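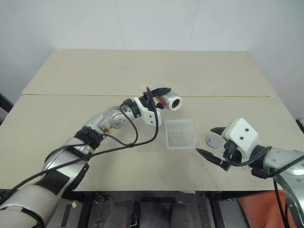

Kundoddale to open small-parts sorting room to residents in January

A room for sorting and storing small household parts will open to the public at the Gudside building in Kundoddale in January, the Wuvden Trust has confirmed. Residents will be able to bring in screws, washers, hooks, buttons, fuses and similar items, sort them at shared tables and take them home in screw-top jars.

The service follows a trial run over the autumn for members of the trust's repair workshop. During that period 2114 jars were filled and labelled, and more than 270 were passed on to households that had asked for a particular kind of part. The remainder are held on open shelving at Gudside and will be available from the first day.

Anouk Postma, who manages the repair programme at Wuvden, said demand had come chiefly from people clearing garages and kitchen drawers.

"Many residents bring us a biscuit tin in which everything has been mixed together for years," she said. "The parts are perfectly usable, but they cannot be found when they are wanted. A clear jar with a good lid solves most of the difficulty, and an hour at a table solves the rest."

The tables have plain pale tops, chosen so that small dark items can be seen easily. Visitors will be asked to tip their parts into a shallow clear tray before sorting, and to keep lids beside the tray until each jar is full. Anything that rolls is to be dealt with first.

Jars with grey lids are to be used for general stock. A small red sticker may be placed on the lid to show that the contents have been checked and are ready for the shelf – visitors are asked not to remove these stickers or to move them from one jar to another.

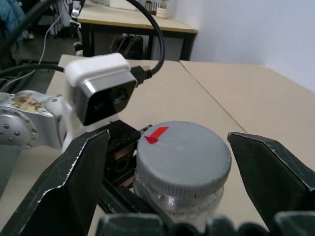

A clear jar with a ribbed grey lid and a red arrow sticker at Gudside.

The fitting out of the room was carried out by Karagiannis, a local joinery firm, at a cost of £2779. The sum covered the shelving, two notice boards and repairs to the floor near the rear entrance. It was met from the trust's existing budget for the building, and no charge will be made for the use of the room.

Zlatko Nikolaidis, who oversees the building, said that places would be limited to 30 at any one time. Tables may be booked for up to two hours, and those without a booking will be admitted if space allows. The room will open at 10 a.m. and the last sorting session will begin at 3 p.m.

"We would ask people to bring what they can carry in one journey," Mr Nikolaidis said. "Larger quantities can be accepted, but we need to know beforehand so that shelf space can be set aside."

The trust will not accept batteries, medicines, blades, liquids or any container that has held paint or solvent. Glass jars are also excluded under the present arrangements. Clean plastic jars with screw-on lids may be handed in at the front desk, with the lid and jar kept together, and old labels should be taken off before arrival.

Children under 12 must be accompanied by an adult at all times, as many of the items handled are small enough to be swallowed. Step-free access is by the side door, and assistance with carrying can be requested when booking.

A list of the parts held in stock will be displayed inside the main entrance and brought up to date each month. Bookings for January may be made in person at the Gudside front desk.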